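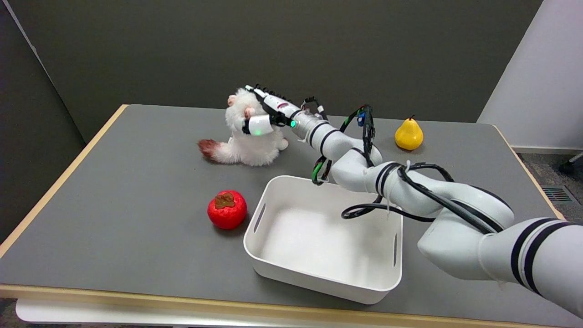
A fluffy white plush toy with a bushy tail on a gray-topped table.

Tarkgate toy library gets its Saturday-style swap back, and a bigger room

August 16, 2018

If you've got kids in Tarkgate you probably know the toy library, or at least you know the smell of it (crayons, old carpet, somebody's banana). Well, I have good news for you. After a summer of being squeezed into the back of the laundromat on Shirima Street, it's moving into the old Bomosero shoe store next month, and the big plush and puppet swap is coming back with it!

I stopped in yesterday to get the story from Nathalie Brouwer, who has run the place since it was two shelves in her own garage. She was on the phone with the landlord when I got there, so I sat on a very small chair and read most of a book about a hippo. Then she hung up and said, "We got the keys," and I'm afraid I cheered louder than she did.

The old shoe store has been empty since May. It has those long low benches where you used to sit and get your feet measured, and Nathalie is keeping every one of them. The stockroom in back will hold the ride-on toys, the train sets and all the board games, which right now are stacked in a hallway behind the dryers. You'll still go in by the front door, but strollers can use the side entrance off the parking lot — no steps, and a door that stays open by itself. I have wrestled a double stroller through the laundromat door more times than I'd like to remember, so this one gets my vote for best feature.

Membership is going up a little, from $14 a year to $16. That covers the whole family, same as before, and you can have two toys out at a time for up to three weeks. If you joined this year you won't pay the difference until you renew. The library has 229 member families at the moment, and Nathalie thinks the new spot can handle quite a few more before she has to start a waiting list.

Now, the swap. For anyone who moved here after the last one, it goes like this: you bring in clean soft toys your kids are done with, you get a paper ticket for each one, and you trade the tickets for anything on the tables. Dolls, puppets, stuffed animals and hand-sewn things are all fine. Please leave out anything that runs on batteries, and anything with a loose eye or button. My daughter came home from the last swap with a walrus as long as our couch, and I'm still finding places to put it, so maybe set a size limit before you leave the house.

Toys should be washed before you drop them off. Elīna Toom, who used to mend costumes for a theater and now fixes most of what comes back to the library in pieces, told me the long-haired ones are where people go wrong. They throw them in a hot dryer and the fur goes stiff and clumpy. She puts hers in a pillowcase, runs a cold gentle cycle, lets them air dry and then brushes them out with a plain pet brush. "Brush it while it's still a tiny bit damp," she said, "and go slow around the face." She'll also have a mending corner at the swap, where you can get a split seam closed while you shop. It's free, but there's a jar for thread money.

Flastik, the storage bin people out by the highway, are giving the library a load of lidded bins for the move, and the hardware store is lending a truck. What Nathalie still needs is paint (pale yellow or white, leftover cans are welcome) and a rug that hasn't been through too much.

The laundromat location stays open for returns through the end of the month. Drop-offs for the swap start as soon as the new place opens, and the exact date will be posted on the door and at the main library's front desk. If you still have one of their wooden puzzles at home, Nathalie would love it back before the move, even if it's missing the giraffe.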